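The Bed as a Folding Table: Notes on a Household Chore
Final project report, Domestic Spaces seminar

1. Why the bed

Our course asked for a study of one flat surface in a home. Other groups took desks and kitchen counters, and one group took an ironing board, which felt like showing off. We took the bed, on the grounds that it is the biggest table most people own and the only one they have to clear before midnight.

The fieldwork was done in a bedroom in the Riltanau apartments. Over the term we logged 109 garments folded on that bed, from knitwear to things whose purpose we agreed not to discuss. We wanted to know where people put the pile, where they put the piece they are working on, and what happens to the folded stuff afterward.

2. Where the pile goes

Before starting we guessed that the unfolded clothes would be dumped in the middle of the mattress. Mostly they were pushed to the side, and the middle was kept for the item in hand. A dark green garment got the full treatment on the beige sheet, with the heap waiting its turn at the edge: a gray-green sweater, dark reds, something black, something white. 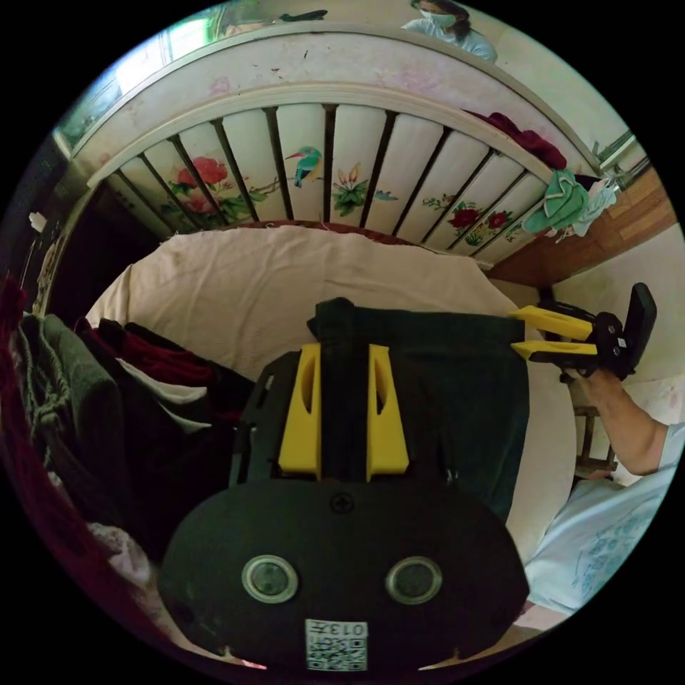 Photo: Skurnham project group

We called the clear patch in the middle "the stage." It has to be big enough for the largest item, and it shrinks as the session goes on, because finished work has to live somewhere. In 16 of our logged sessions the stage was eventually invaded from both sides. The folder then did one of two things, moved the pile or gave up and got a snack. Our data sheet had no column for snacks until week three.

Plain sheets made the work easier. Dark clothes on a pale sheet have visible edges, so you can tell whether a sleeve is lying flat or bunched underneath. We tried one session on a navy comforter and lost a sock for two days.

3. The stack

Folded clothes went up in towers. The tall ones ended up toward the head of the bed, out of reach of elbows, and the piece being folded was spread on the open sheet in front. This is sensible right up to the moment someone sits down on the mattress. Our tallest tower reached 19 items before it leaned, and we spent a long Wednesday afternoon arguing about whether leaning counts as falling. (It does not. We voted.)

A blanket left on the bed also takes up room. Removing it first would take seconds, and we recorded a strong general unwillingness to do so, including among ourselves. 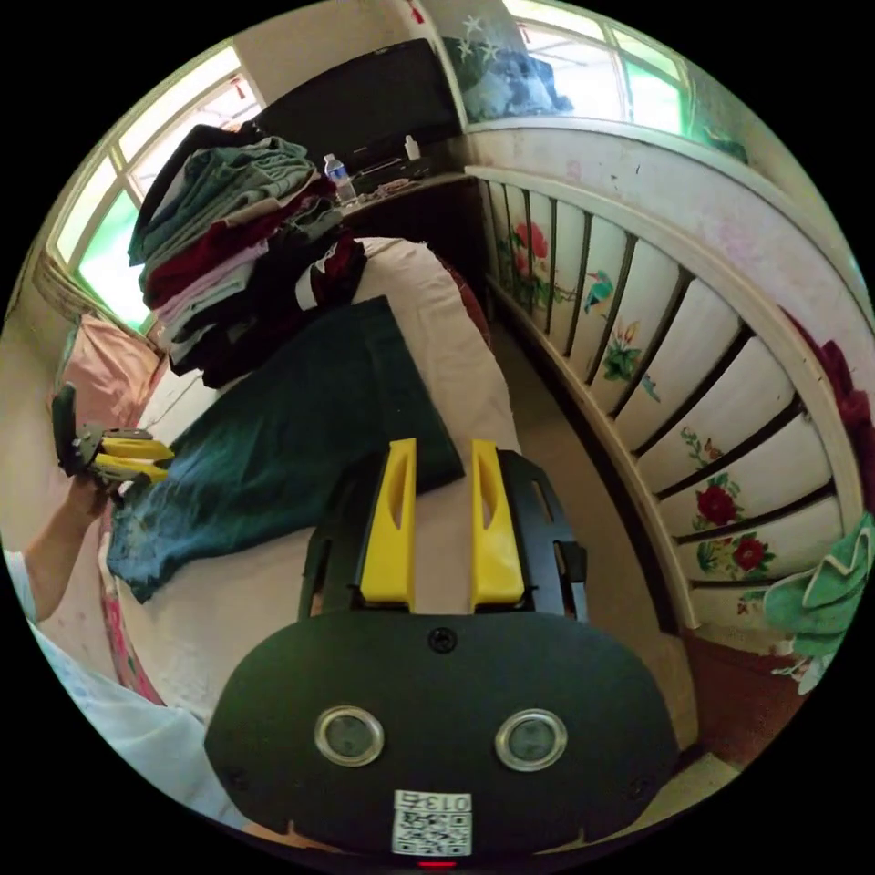 4. The headboard as storage

This section was not in our proposal. We had planned to treat the headboard as a boundary and stop measuring there, but the one in this room kept asking for attention. It is white with slats, painted with roses, smaller flowers, a butterfly and a little blue-and-green bird, and it also works as a rack. A green towel and a dark red cloth were hanging on it while the clothes below were being dealt with.

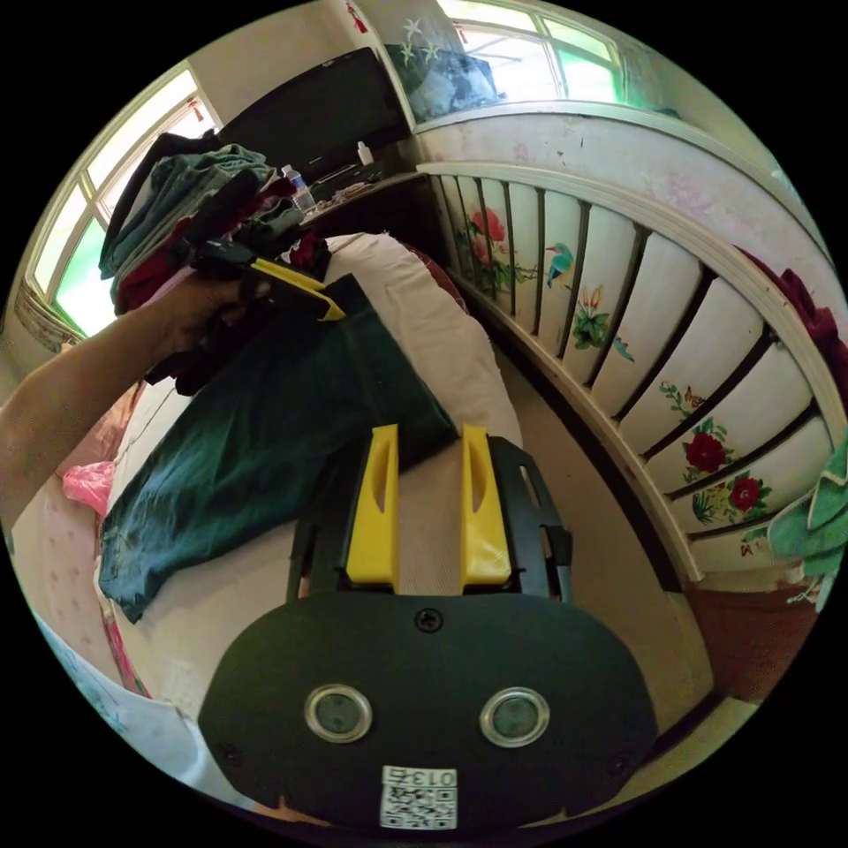 Figure 3. Green garment laid out, bundle in hand, towel on the headboard.

Anything with a rail will end up holding laundry. Our classmates on the Tai corridor confirmed this with respect to a chair, a door and an exercise bike. What interested us was that items on the headboard were hardly ever folded. They had been promoted out of the pile without passing through the stage, and they stayed there until somebody needed a towel.

5. Limits

We studied one bed. The Brurus survey we had hoped to compare with went out to 288 students, and the reply rate was low enough that we have moved it to the appendix, where it can rest. We also got noticeably better at folding during the term, so the later sessions are neater than the early ones and should not be compared too closely.

If we did it again, we would record how long a finished stack stays on the bed before it reaches a drawer. Our one attempt at this ran past the submission deadline.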